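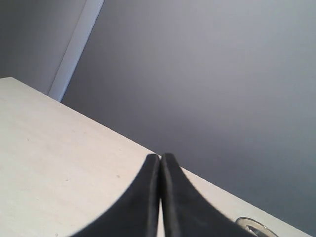
The Ngcobo Library will open its catalogue of early printed sermons and service books to readers on Monday at 10 a.m. The catalogue covers 681 volumes, of which 259 have not been listed before in any form. It replaces a typed handlist that gave short titles only and did not record bindings, marks of ownership or missing leaves.

Each entry now gives author, full title, imprint, format, collation, binding and shelfmark. Where a volume contains several works bound together, each work has its own entry, and the total number of entries is therefore 1,092. Former shelfmarks have been kept as a separate searchable field, so that references in older articles can still be traced.

The printed edition, in two volumes, is published by Gromoneck. Volume one contains the entries in order of author. Volume two contains the indexes of printers, places of printing, former owners and binders, together with a table matching old and new shelfmarks. The online version runs on the Planex catalogue system and carries the same text.

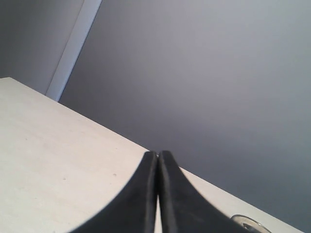
Charmaine Magagula

Descriptions were made with the book in hand. Entries were not copied from other libraries' records, although these were consulted where a title page was wanting. Imperfect copies are described as they stand, with missing leaves given by signature. Conjectural dates appear in square brackets — the evidence for each is set out in a note at the end of the entry.

"The handlist treated a bound group of sermons as one book and named only the first," said Sizwe Nkosi, editor of the catalogue. "Readers looking for the third or fourth item had no means of finding it. Those items are now entered under their own authors."

A display of books from the collection will open in the lower reading room on the same day and will remain until the end of March. Admission is free. Labels give the catalogue number of each book shown.

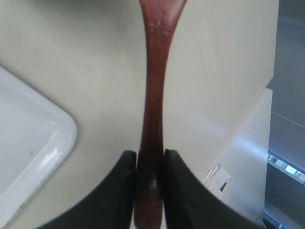

## Access and corrections

Readers may order up to four volumes at a time, quoting the new shelfmark. Fragile items are marked "R" in the catalogue and require a day's notice. Corrections should be sent in writing to the editor, with the entry number, and will be added to the online version each quarter.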